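Sitari Kitchen Scale – Set-Up Guide
Section 3: Your First Weigh-In

Batteries are in, the feet are on, and now comes the fun part! This section takes you from a blank display to a full batch of muffins measured straight into the bowl. If you skipped Section 2, go back and peel the clear film off the weighing plate first. It's easy to miss, and it makes the plate slippery.

3.1 Finding a good spot

1. Pick a flat, hard surface. A kitchen table or a stone counter works very well. Cutting boards, place mats and dish towels all have a bit of give, and your readings will drift.
2. Set the scale down and press lightly on each corner. If it rocks, turn the foot under that corner until the rocking stops.
3. Keep it a hand's width away from the wall so that wide bowls don't lean on anything.

Note: Ceiling fans and open windows can make the last digit flicker. The scale is fine – it's just very sensitive at the low end.

3.2 Turning on and choosing units

1. Press ON once, with nothing on the plate.
2. Wait for the dashes to clear and for 0 to appear.
3. Press UNIT to step through grams, ounces, pounds and ounces, and milliliters. The scale remembers your last choice, even after a battery change.

We're big fans of grams for baking. There are no fractions to juggle, and halving a recipe takes seconds. Give it a try for a week even if you grew up with cups!

Note: The milliliter setting is meant for water and milk. Oil and honey have a different weight for the same volume, so weigh those in grams.

3.3 Using TARE (the button you'll love)

TARE sets the display back to zero with something already on the plate. Once you get the hang of it, you'll wash far fewer measuring cups.

1. Put your empty bowl in the middle of the plate.
2. Press TARE and let go. Wait for 0.
3. Add your first ingredient slowly. Flour tends to fall in clumps, so tap the spoon against your wrist for the last few grams.
4. Press TARE again. The display goes back to 0 and you're ready for the next ingredient.
5. Repeat until everything is in the bowl.

When you lift the bowl off, the display shows a negative number. This is the weight of everything you have tared, and it clears as soon as you press TARE with the plate empty.

Caution: The limit is 2,000 grams, and that includes the bowl. Tared weight still counts. A heavy stoneware mixing bowl can use up a big share of it before you've added a thing, so go with a light bowl for large batches. If you see "EEE", take the load off right away.

3.4 Saving a bowl weight

Do you reach for the same few bowls every day? Store them! The scale has 6 memory slots.

1. Turn the scale on and wait for 0.
2. Place the clean, empty bowl on the plate.
3. Hold MEM until the slot number blinks.
4. Use the arrows to choose a slot, then press MEM again to save.

From then on you can put a half-full bowl on the plate, press MEM, pick the slot, and read the weight of the food alone. It's wonderful for leftovers and for sourdough starter. Write the slot number on a bit of tape under each bowl, and save bowls of the same shape separately, as they often differ by a few grams.

3.5 Auto-off

The scale switches itself off after 60 seconds without a change in weight. Your tare is lost when this happens – annoying in the middle of a recipe, we know. To turn auto-off down a notch, hold UNIT while you press ON, then choose LONG with the arrows. LONG uses more battery, so switch back when you're done baking.

3.6 Cleaning

1. Turn the scale off.
2. Lift the plate straight up and wash it by hand in warm, soapy water.
3. Wipe the base with a damp cloth. Never hold it under the faucet.
4. Dry both parts fully before putting the plate back.

Reader comments on this section

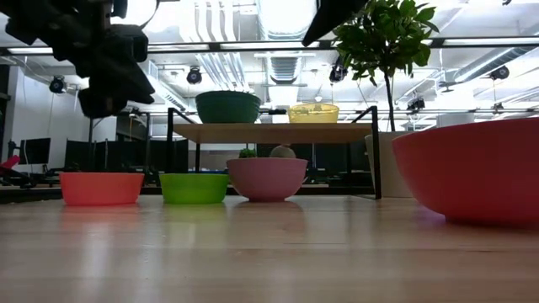

Ngân Lò: Saving each bowl to its own slot has changed my mornings, but I'd add to 3.4 that lids need to come off first. I stored one with the lid on and my oatmeal came out short for days.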